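The Clirko glove: not sold yet

I wanted to like this thing. The pitch from Bresov is that you put on their Clirko glove, do a chore the way you always do it, and the recording teaches a robot hand to do the same chore. No programming, no joysticks. The starter kit gets you one glove, a tracking cube that sits on top of it, a hub, and a login. After that it's 208 dollars a month, and the login is what you're really paying for.

We had the kit for 2 weeks in June. Setup took most of the first morning. The quick start card says "plug in and go," but it skips the part where you calibrate every finger, and then do it over if you take the glove off for lunch.
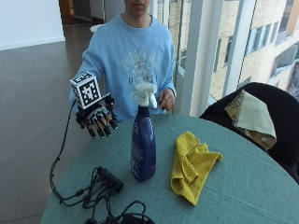 My bigger gripe is the cables. Bresov's site shows a person strolling around a kitchen like the glove weighs nothing and is attached to nothing. Ours was wired to the hub, so you work within reach of the hub. Fine for wiping a table. I wouldn't try mopping a floor with it.

Then there's the number. They say 200 good recordings are enough for a simple cleaning task. Good by whose count? The software rejected nearly half of ours and gave the same vague message each time, something about marker confidence. I emailed support and got a link to the quick start card.

To be fair, the finger tracking looked better than I expected when I played sessions back, and the export worked the first time. But I still haven't seen a robot do anything with our data, and that costs extra too. I'm sending the kit back. If they ever put out a wireless one, I'll look again, with somebody else's money.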